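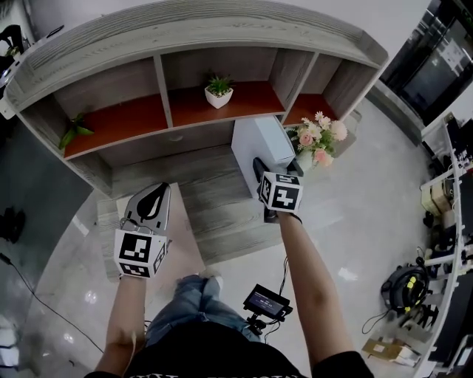
Wernside Reading Room - Furnishings and Plants

5 Nov 2022

The Wernside Reading Room reopened to members in May following a program of refurnishing carried out under the direction of Halina Duda. This page records the low shelving and the small decorative items placed on and near it. Further views will be added as the remaining rooms are completed.

The curved unit is finished in pale gray woodgrain, with a long rounded top edge. Four open compartments are divided by gray panels, and three of the shelves have a reddish-orange surface. The design was prepared by Kurek and follows the layout approved for the other public rooms.

Plants are kept to small varieties that tolerate indoor light. A leafy green plant occupies the compartment at the left, and a spiky succulent in a white faceted pot stands in the center. Members are asked not to water either of them. Care of the plants is assigned to the front office.

The bouquet is artificial, in pink, peach and cream with green leaves, and is arranged in a white vase. Weronika Żak selected the colors to sit comfortably beside the orange shelves. Seasonal arrangements were considered and set aside on grounds of cost.

The floor is laid in glossy white tile. It is cleaned each evening, and visitors with wheeled bags are asked to lift them over the threshold at the main entrance.

The refurnishing was supported by a grant of $4000 from Cimmont, which also covered delivery and fitting. The full inventory for the building now lists 104 items, of which 31 are held in this room. Copies may be consulted at the front desk on request.

Requests to reproduce material from this gallery should be sent in writing to the Wernside office, Room 6. Please state the intended use and the name of the publication - a reply is normally sent within two weeks.

Next gallery: Sandari Hall, Entrance and Stairs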